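4.2 Equipment choice and budget

The equipment budget was fixed before the tasks were. This is common in shared laboratories and it shaped most of the decisions reported in this section. Funding was released in two parts, the first in December and the second after the interim review, and the arms had to come out of the first part. We therefore compared suppliers on delivery time as well as on price and reach.

Three suppliers were asked for quotations. Goossens offered a single larger arm with a longer reach and a service contract. Dirkow and Ternden each offered pairs of smaller arms, sold with grippers and cabling. The single arm was the strongest of the options on payload, but payload matters little when the item being handled is a piece of cloth. Folding and straightening cloth usually calls for two points of contact, and a second arm from Goossens would have used up the money set aside for the enclosure and for spare parts. We chose the Dirkow pair. The Ternden quotation was slightly lower but left out the grippers, and once these were added the difference was reversed.

Table 3 gives the full breakdown. Of the 19 items listed, 5 were not in the original plan. The largest of these was the frame and rail, which we had assumed could be taken over from the earlier Pretdale project. The old frame was too narrow for two arms working towards each other over one surface, and its mounting plates did not match. Replacing it cost 3,000 euros, including the side walls. The remaining unplanned items were small: cable, fixings, a second power supply and a set of spare gripper fingers.

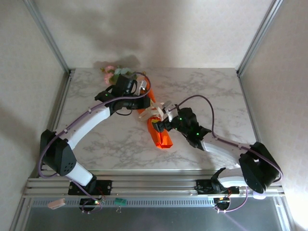
Figure 4. Two-arm workspace with an orange cloth on the tabletop. Both arms are mounted on the front rail.

Mounting both arms on one rail had a cost benefit that we did not foresee at the planning stage. The distance between the bases can be changed without drilling, so the same workspace can be used for cloth items of different sizes. We had budgeted for 2 separate benches, one for small items and one for large. The second bench was dropped and the money moved to spare motors.

Spare parts deserve a separate line in any budget of this kind. Our first draft treated them as a percentage of the purchase price, following the practice for larger machines. Cosmin Pop, who maintained the arms, argued for a list of named parts instead, drawn up from the supplier's price sheet and ordered together with the arms. We followed this advice for motors, gripper fingers and cables. Controller boards were left out on grounds of price, and we would include one in a future order.

Staff time was harder to plan. Assembly and cable routing were entered as a single task in the schedule, although they were done by different people and at different stages. We now list them separately. Calibration was charged to the research budget and does not appear in Table 3, so the totals given there should be read as the cost of a mounted and powered workspace only. Running costs are dealt with in Section 4.3.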